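Skolstead Mod Project
Progress report to the Bretix Community Games Fund, period ending June

1. Work completed

Skolstead is a server-side mod that adds seasonal groundwater to survival worlds. Wells, springs and irrigated fields draw on a shared water table, which rises with rainfall and falls with use. During this period the team completed the aquifer layer and merged it into the main branch. Saved worlds from the previous release now convert on first load, and a backup copy is written to the server folder before any change is made.

The issue tracker received 177 reports in the period. Most concerned wells placed across chunk borders, where two water levels could be stored for the same block. The fix required a new storage format and delayed the public beta by one month. 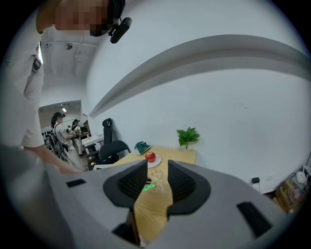

Hường Mạch replied to the beta announcement that the dry season was too harsh for small servers, where one missed harvest could end a settlement, and asked that its length be set by the server owner. The team accepted the request. Season length is now a configuration value with a default of 30 in-game days.

2. Testing

The beta was downloaded 1071 times. Load testing was carried out on Cludesside, the public test server, with six regions active at once. Tick times stayed within the target agreed in the grant letter, except when large reservoirs were drained in a single action. Draining is now spread over several ticks, and the affected test has been added to the nightly build.

Compatibility with the Ding farming mod remains partial. Crops from Ding grow correctly but do not yet draw water from the table.

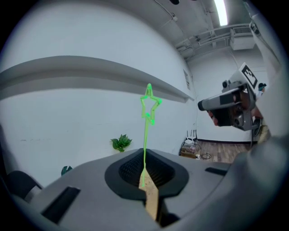 A patch has been submitted to the Ding maintainers and is awaiting review. If it is not accepted before the next release, the team will ship the same changes as a separate add-on.

3. Budget and next period

Spending is within the approved amount. Funds set aside for translation have not been used and we request permission to carry them forward. Work planned for the next period covers frozen ground, the in-game well guide and the remaining Ding crops.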